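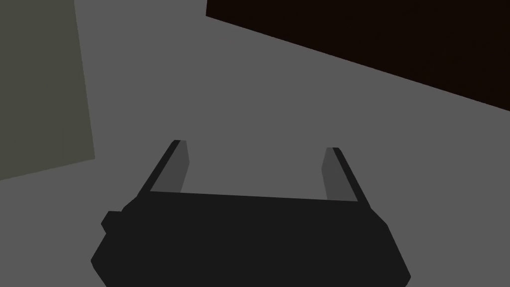
Wednesday, late, kitchen table

I've got a pot of tea beside me and the laptop is finally shut, and if I don't write this down now I shall go to bed and lie there composing it in my head, so I may as well have it on paper. It has been a long day at the club and a longer evening after it, and I feel (for the first time since we started in March) that we might have something to show at the end of all this.

The gripper was open over the grey when I left the simulator running over my supper, and I sat there with a fork in one hand looking at it as if it might do something of its own accord. It's a funny thing to grow fond of. Two fingers, black on the outside and a duller grey on the inside faces, leaning in towards each other a little at the tips. I know that view better than I know my own front garden by now. I could draw you the stubby bit on the left side from memory, and I'm no artist.

Anyway, the day. I got to the hut just before four with the extension leads and the biscuits, and the younger ones were already there, coats on, arguing about the name again. We have been Team Elby since the second week, and every single session somebody wants to change it. Today's suggestion was Gumance, which as far as I can gather is not a word in any language, but it made three of them laugh until they had to sit on the floor, so it has been given to the control program instead. We are still Elby on the entry form and the program is now called Gumance, and I had to type it in at the top of the file with all of them watching over my shoulder to make sure I spelt it right.

The program is up to 1547 lines. I was rather proud of that until one of the older girls told me, quite kindly, that she thought half of it could go. She's right, I'm afraid. A good deal of it is my own doing from those first weeks, when I was learning a page ahead of them and wrote everything out the long way round. She sat beside me and we took out a whole block that turned a number from one unit into another and then, forty lines further down, turned it back again. Neither of us could remember why. It ran exactly the same without it! We were both so pleased that we had a second biscuit and told the others they could too, and that was the end of the packet.

What we were meant to be working on was the approach. The task for the competition is to come down over the table, find the block, pick it up and put it in the tray, and the marks are mostly for doing it without bumping into anything on the way. Ours has always come down like a seagull after a chip. We've talked about it for weeks and I'd been putting off changing it, partly from cowardice, as it did at least work some of the time and I didn't want to lose that. But the boy who looks after our practice runs had made a chart on squared paper, coloured in with felt pens, and it was so plain from his chart that most of the failures came in that last quick drop that I couldn't very well argue. So we slowed it down. It now stops a little way up, has a think, and goes the last bit gently.

We did 17 practice runs with the new approach before home time, and 14 of them were clean. I have written those two numbers on the back of my hand in biro and they are still there, I've just looked. Before today we'd never had a session where more than half went right. There was proper cheering. The three that failed were all the same sort of failure, too, with the gripper closing a touch early and nudging the block along, which the chart boy says is good news, as you'd far rather have one thing wrong three times over than three different things wrong once each. I thought that was wise for someone who'd come out without his shoes tied.

Then there was the business of the camera view. We've been having a mild falling-out about it, half of them wanting it high up where you can see the lot, and half wanting it down close behind the gripper where you feel as if you're driving. I have been on the side of high up and I said so too loudly last week and was a bit ashamed of it afterwards. We tried the close one properly today and I have to admit I've come round. You lose the corners, with that greenish panel on one side and the dark slab on the other, so you can't tell how far either of them goes. But you can see the gap between the fingers so clearly, and that gap is what we care about. I told them I'd been wrong, in front of everybody, and they were very gracious about it, apart from the one who did a small dance.

Our partner club at Usa sent a message in the afternoon, which we read aloud. They are a good bit ahead of us, they always are, and they've been letting theirs practise overnight by itself. They said theirs has had 4000 goes at it. The little ones went very quiet at that. I could see them looking at our seventeen and feeling it was a poor sort of number after all, so I said that we'd watched every one of ours and talked about every one, and that I wouldn't have missed them. I don't know whether that helped. The juice probably helped more. But on the way out two of them asked whether we could leave ours going overnight as well, so I've promised to find out, and that's partly what I've been at this evening instead of the ironing.

It isn't hard, as far as I can see. The Onu machine (the big old desktop we were given at Christmas, with the sticker on it that none of us will peel off) ought to manage it if I turn the pictures off and only let it draw one now and then. I've set up a short trial on the laptop to see whether it restarts itself properly between runs. The first time it didn't, and I spent half an hour hunting before I found I'd told it to wait for somebody to press a key. Well, who was going to press a key at three in the morning? I've taken that out. The second time it went round and round quite happily while I did the washing up, and I kept coming back with wet hands to look.

I did have a wobble in the middle of the evening, I'll put that down as well. I'd changed the bit about closing early, just by a whisker, and the next run was dreadful, the gripper stopping miles up and shutting on nothing at all. I very nearly rang somebody. Then I saw I'd put the decimal point in the wrong place. I moved it, and it behaved, and I've left the old value in as a note next to the new one so that they can see what I did and try it both ways for themselves next week. They'll enjoy my mistake more than they'd enjoy the answer.

Things to remember before next time, while I've got the pen going: more biscuits, and the plain sort, as the chocolate ones get on the keyboards. A new red felt pen for the chart. Ask about the heating in the hut, it was bitter by six and we were all typing with our sleeves pulled down. Write back to Usa and say well done, and ask them, nicely, how slow their approach is on the last bit. Bring the long ruler for the tray, which we still have to make for real out of something, and I've a feeling it'll be the side of my old bookcase.

Tea's gone cold. I'll put the laptop on its charger, have one more look at the fingers and go up.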